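About Wirnel

Wirnel is a household goods shop on the market square in Sitthorpe, next to the bank that is now a different sort of café every October. We sell string, buckets, mop heads, food wrap, fuse wire and the small rubber thing that stops your sink from dripping, whatever it is called this year.

Elmarie Pillay bought the business after 36 visits to the previous owner, who kept changing his mind and offering her biscuits. She had meant to open a bookshop. The stockroom came with 243 left-handed tin openers, and we still have most of them, should you know anyone.

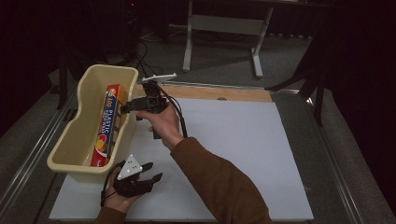
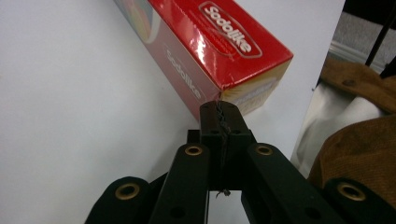

We keep almost 1,000 lines in a building designed for a cobbler. Our brushes come from Assunção, a family firm that answers letters by letter. Our enamelware comes from Vakley, who answer nothing but do deliver.

Prices are on the shelf edge in pencil. If the pencil has rubbed off, ask, and we will look thoughtful and then tell you. Keys are cut while you wait, though not on Wednesday, when the man who cuts them sings in Vakley's works choir.

We can order in anything we don't stock, and we'll carry it to your car if you are parked within 30 yards. Returns are accepted with a receipt, or with a good story told at a quiet time of day. Dogs are welcome. The bell on the door is loud and we know.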